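Right gripper sits too low at the plate in my two-arm sim cell

Selma Atanasov
Posted March 2020

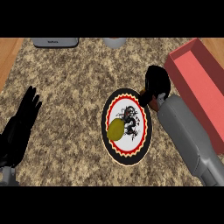 What I've tried so far
Hi all! I look after one simulated kitchen cell with two gray arms (a black hand on the left, a black gripper on the right) and the job is clearing stuff off a plate into the red box. The lemon is no trouble. The little brown wedge up by the rim is what's driving me nuts – the right gripper ends up right down against the plate and I get contact warnings on the rim. I re-zeroed the wrist in January and dropped the closing speed from 870 to 500. Same warnings. Do I mess with the plate or the arm?

Rok Golob
Arm first. I run a similar cell in Skarneo and mine did this after a wrist re-zero. The joint zero was fine but the tool offset was still the old one, so every target came out a bit low. Open the tool page, clear the offset, jog the gripper down over bare granite well away from the plate, and save a new one from there. Then do one slow run at 100 with the left arm parked. And check the collision shape on the plate while you're in there! If it's a plain flat disk, swap it for one with a proper rim.

Latrice Yazzie
I just reinstall when mine gets weird, lol. Worked twice.

Anneliese Hagedorn
Please don't reinstall, you'll lose your saved poses. Rok's right about the offset. I'd also look at your approach angle – your arm is coming in on a long diagonal past the box, and with mine I had to add a waypoint above the plate so the fingers came down straighter. Watch the near wall of that box too when you add it, the arm passes pretty close to it. I keep the speed at 500 until ten clean runs, then bump it up.

Selma Atanasov
It was the old offset, thank you Rok! Waypoint goes in tonight.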